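집안일 시연 작업 요령: 손으로 로봇에게 가르칠 때

수건 개기, 컵 옮기기, 식탁 닦기 같은 집안일을 손에 드는 그리퍼로 기록하는 분들을 위해 정리한 요령입니다. 원격 조종으로 하는 경우는 뒤쪽에 따로 적었습니다. 장비마다 버튼 위치나 프로그램이 다르니 그 부분은 각자 설명서를 보시고, 여기서는 작업대와 손, 물건 다루는 법만 다룹니다.

작업대 준비

식탁이나 조리대는 시작 전에 마른행주로 한 번 닦습니다. 물기가 남아 있으면 컵이 미끄러지고, 그리퍼 패드에 물이 묻으면 다음 물건까지 미끄러집니다. 닦을 때 세제를 썼다면 물걸레로 다시 닦고 말린 뒤에 시작하세요.

식탁보는 깔아도 됩니다. 다만 네 귀퉁이를 집게로 고정합니다. 고정하지 않으면 접시를 밀 때 식탁보가 같이 밀립니다. 비닐 식탁보는 조명이 번들거려서 저는 면으로 된 것을 씁니다. 주름은 다림질까지 할 필요 없이 손으로 펴면 충분합니다.

물건을 놓는 자리는 매번 조금씩 바꿉니다. 컵을 늘 같은 자리에 두고 찍으면 로봇이 그 자리만 배웁니다. 손바닥 하나만큼 옮기거나 손잡이 방향을 돌리는 정도면 됩니다. 반대로 작업과 상관없는 물건, 예를 들어 휴대전화나 열쇠는 치워 두세요.

그리퍼 잡는 법

손목에 힘을 빼고 팔꿈치를 몸에 붙입니다. 처음 하는 분들은 대부분 손가락으로 꽉 쥐는데, 그렇게 하면 스무 번도 못 가서 손이 떨립니다. 손바닥으로 받치고 손가락은 여닫는 데만 쓴다고 생각하면 편합니다.

물건에 다가갈 때는 평소보다 느리게 움직입니다. 다만 너무 느려도 좋지 않습니다. 루베르(Ruver)에서 처음 교육을 받을 때 에르난 카브레라 선생님이 "국이 든 그릇을 나르는 속도"라고 하셨는데, 지금도 그 말대로 하고 있습니다. 잡기 직전에 잠깐 멈추고, 잡은 뒤에도 잠깐 멈췄다가 듭니다.

소매는 걷거나 손목에 딱 맞는 옷을 입습니다. 헐렁한 소매는 그릇을 건드리고 카메라도 가립니다. 팔찌와 손목시계도 빼 두는 편이 낫습니다.
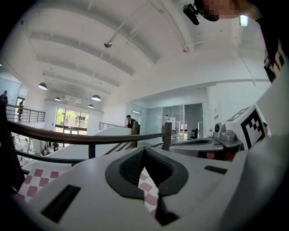
기록 버튼을 누르기 전에 그리퍼를 두세 번 끝까지 열었다 닫아 봅니다. 뻑뻑하거나 한쪽이 덜 닫히면 그 상태로 계속하지 마세요. 빵가루나 실밥이 낀 경우가 많습니다. 마른 칫솔로 털어 내면 대개 풀립니다. 그래도 안 되면 억지로 힘을 주지 말고 장비 담당자에게 넘깁니다.

마커가 붙은 그리퍼라면 마커 면을 손으로 만지지 않습니다. 기름이나 소스가 묻으면 물기를 꼭 짠 극세사 천으로 가볍게 찍어 냅니다. 문지르면 모서리가 들뜹니다. 이미 들뜬 마커는 풀로 다시 붙이지 말고 새것으로 바꿔야 합니다. 조금만 비뚤게 붙어도 그날 기록이 다 틀어집니다.

카메라 렌즈는 안경 닦는 천으로만 닦습니다. 부엌에서 일하면 김이 자주 서립니다. 뜨거운 물을 쓰는 작업 다음에는 렌즈가 맑아졌는지 보고 시작하세요. 키친타월은 흠집이 나니 쓰지 않습니다.

수건과 옷 개기

천은 그리퍼로 잡기가 가장 까다롭습니다. 가운데를 집으려 하지 말고 모서리에서 안쪽으로 손가락 한 마디쯤 들어간 곳을 집습니다. 너무 끝을 잡으면 들다가 빠집니다.

새 수건은 한 번 빨아서 씁니다. 새것은 표면이 미끄럽고 접은 자국이 남아 있어서 잘 펴지지 않습니다. 섬유유연제는 넣지 않는 것이 좋습니다. 유연제를 쓴 수건은 패드에서 자꾸 흘러내립니다.

반으로 접을 때는 양쪽 모서리를 동시에 들고, 반대편 모서리 위까지 가져간 다음 내려놓습니다. 공중에서 한 번 털고 싶어도 참으세요. 손으로는 쉬운 동작이지만 로봇 팔은 그렇게 빨리 움직이지 못합니다. 구김은 내려놓은 뒤 그리퍼 바깥쪽 면으로 쓸어서 폅니다.

양말은 어두운 색끼리 섞지 않습니다. 검은 식탁 위의 검은 양말은 화면에서 거의 구분되지 않습니다. 밝은 천을 한 장 깔고 그 위에서 하면 됩니다.

컵과 그릇 옮기기

연습할 때는 플라스틱 그릇으로 시작하고, 익숙해지면 도자기로 바꿉니다. 유리컵은 맨 마지막입니다. 유리컵을 쓸 때는 바닥에 담요를 깔아 두고, 맨발로 작업하지 않습니다.

컵은 위에서 내려 잡지 말고 옆에서 몸통을 잡습니다. 테두리를 잡으면 기울어집니다. 손잡이가 있는 컵은 손잡이가 그리퍼 반대쪽으로 가게 두었다가, 익숙해지면 방향을 바꿔 가며 찍습니다.

물을 담아서 하는 작업이라면 컵의 절반까지만 채웁니다. 흘렸을 때는 그 회차를 중단하고 닦은 뒤 처음부터 다시 합니다. 흘린 채로 끝까지 가면 나중에 골라내는 사람이 고생합니다.

접시를 겹칠 때는 작은 접시를 큰 접시 위에 놓고, 닿기 직전에 속도를 더 줄입니다. 소리가 크게 나면 너무 빨랐던 것입니다.

원격 조종으로 할 때

조종기를 잡는 사람과 로봇 옆에 서는 사람, 두 명이 한 조로 일합니다. 옆에 선 사람은 물건을 제자리에 돌려놓고 비상 정지 버튼을 맡습니다. 두 사람이 말을 맞춰야 하니 "멈춰", "놓아", "다시" 정도의 짧은 말을 미리 정해 두세요. 우리 조는 레이디 모스케라 씨와 제가 번갈아 합니다. 로봇이 움직이는 동안에는 작업대에 손을 넣지 않습니다. 수건이 떨어져도 팔이 완전히 멈춘 다음에 줍습니다.

조종기를 움직인 뒤 로봇이 따라오기까지 약간 늦습니다. 이것을 모르고 더 밀면 물건을 쓰러뜨립니다. 조금 움직이고, 따라오는 것을 확인하고, 다시 움직입니다. 화면만 보고 하면 깊이를 잘못 짚기 쉬우니 처음에는 로봇이 직접 보이는 자리에 앉으세요.

실패한 회차 처리

컵을 떨어뜨렸거나 중간에 잡은 손이 바뀌었으면 실패로 표시합니다. 지우지는 않습니다. 란도브(Randov) 작업에서는 회차마다 공책에 번호를 쓰고 옆에 이유를 한 단어로 적습니다. "미끄러짐", "가림", "흘림" 정도면 됩니다. 길게 쓰면 며칠 못 갑니다.

놓쳤다가 다시 잡아서 끝까지 한 경우는 따로 표시해 둡니다. 다시 잡는 동작도 쓸모가 있다고 해서 우리는 버리지 않고 모읍니다. 수건 작업은 2월 중순까지 381회차를 했고, 목표는 2,000회차입니다.

쉬는 시간과 손 관리

여섯 회차마다 그리퍼를 내려놓고 손을 폅니다. 손목을 천천히 돌리고, 반대쪽 손으로 손가락을 하나씩 뒤로 당깁니다. 아프기 시작하면 이미 늦은 것이니 정해진 횟수에 맞춰 쉬는 것이 좋습니다. 양손 작업이 아니라면 오전과 오후에 손을 바꿔 잡아도 됩니다. 손을 바꿨다는 것은 공책에 꼭 적으세요.

서서 하는 작업은 높이도 중요합니다. 팔꿈치보다 조금 낮은 작업대가 편합니다. 집 식탁이 낮으면 두꺼운 도마를 올리고 그 위에서 합니다. 도마 밑에는 젖은 행주 대신 고무 매트를 깔아야 자국이 남지 않습니다.

끝나고 정리하기

그리퍼 패드는 물티슈가 아니라 물만 적신 천으로 닦고 그늘에서 말립니다. 물티슈 성분이 남으면 다음 날 아침에 미끄럽습니다. 패드가 닳아서 반들반들해졌으면 바꿀 때입니다.

충전은 부엌이 아닌 마른 방에서 합니다. 가방에 넣을 때는 그리퍼를 살짝 벌린 상태로 두고, 렌즈 쪽에 마른 수건을 한 장 덧댑니다. 꽉 닫은 채 오래 두면 패드에 눌린 자국이 생깁니다.

쓴 수건은 개어 놓지 말고 바구니에 그냥 던져 둡니다. 다음 날 흐트러진 모양 그대로 꺼내 쓰면 시작 상태가 저절로 달라집니다. 컵과 접시는 설거지해서 엎어 두고, 이가 빠진 것은 따로 뺍니다.

식탁보 집게는 잃어버리기 쉬우니 식탁보와 같이 접어 지퍼백에 넣어 두세요.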